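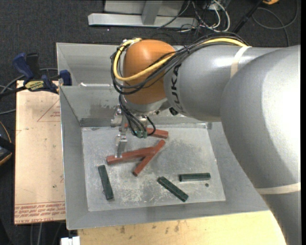 KUKA arm over a metal bin

Licence for a hemp shop, does the council get a say?

Posted by Ustyna Antoniuk

Hoping someone knows this. Want to open a small shop in Skemdale selling hemp tea, oils, skin stuff. No flowers, nothing smokeable. Landlord is fine, bank is being funny. Councillor Dalgleish told the local paper in May he'd "fight any cannabis shop" and theres a petition, 136 names so far. Can they stop me? Do I need a licence? Unit was a card shop before. Lease needs signing soon so bit of a rush.

Pornthip Ongart

Went through this 4 years ago in Jaleveck. Short version, a councillor can't ban a shop because he doesn't like it. Shop to shop is normally no change of use, but check the planning history, some units have odd conditions on them. The oils are the bit to watch. Anything you swallow comes under food rules, so you register as a food business with the council before opening and ask your supplier for the paperwork on each product. Lab reports too. Get it in writing, keep copies behind the till. Petition means very little unless you need planning permission for something, new sign or shutters say. Bank, no idea, I tried three and gave up, ended up with a smaller one. Took 16 weeks.

Tonel

dont bother, police will be round every week. mate of mine lost 3,027 quid of stock and never got it back. vote dalgleish out first then open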